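Section 3. Comparing Two Grippers on the Ladle Task

This section assumes you have finished Section 2 and both Skimstead hand-held grippers show up in the Rarex logger. If only one shows up, go back. The ladle will wait.

The utensil stand is the standard test for a new pair of jaws at Denance. It looks like a job for a toddler. It has sent more than one promising jaw design back to the drawing board, usually by lunch.

Before you start

1. Put the stand near the middle of the table, hook ring at the top, all hooks empty.

2. Lay the ladle flat to the right of the stand, bowl toward you and handle pointing away.

3. Run each cable off its own side of the table. Cables that cross in front of the stand will find a hook sooner or later, and they hang very nicely there.

4. Check that the triangular marker plates are tight and that your sleeves don't cover them. Roll up anything floppy.

5. Bring the right gripper up beside the top of the ladle handle and hold still until the logger beeps. Keep the left gripper near the front left corner.

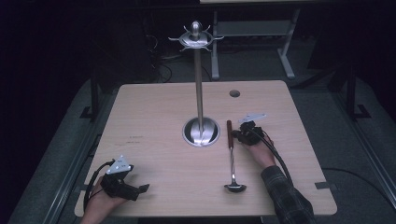
6. Press Record. The trial number goes up by itself. Ours was on 2892 when this page was written, so please don't reset it to make your run look historic.

Note: The Castillo jaw pads and the stock pads are the same color and nearly the same shape. Write down which pair is fitted before the trial. Guessing afterward has a poor record.

Running the trial

7. Close the right jaws on the upper end of the ladle. Squeeze until the pads seat, then stop. More trigger does not mean more grip, whatever your forearm tells you.

8. Lift and turn the ladle until the handle points up and the bowl hangs just clear of the tabletop. Leave the left jaws open and pointed across the table, in case the pole needs steadying.

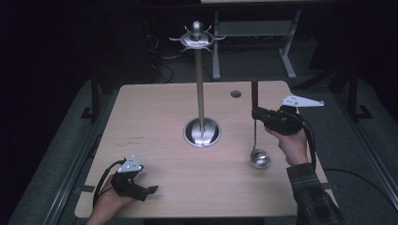 9. Raise the ladle to the ring and hang it on the nearest free hook. If you miss, try again without stopping the recording. You get up to 13 tries, after which the logger closes the trial and you may go get coffee.

10. Open the jaws slowly and back straight out. Mark the trial Hung, Dropped or Other. "Other" needs a comment, and "weird" is not a comment.

11. Do three good trials with one set of pads, swap, and do three with the other set.

Caution: Keep your free fingers out of the jaws while changing pads. The trigger spring has no sense of occasion.

Caution: If the ladle slips, let it fall. Lunging after it with the other gripper knocks the marker plates out of line, and you will be repeating Section 2.

Error 1830 during a trial means the logger has lost sight of a marker plate. Turn your wrist outward and wait for the beep. If it keeps happening, see Section 5, Lighting and Other Complaints.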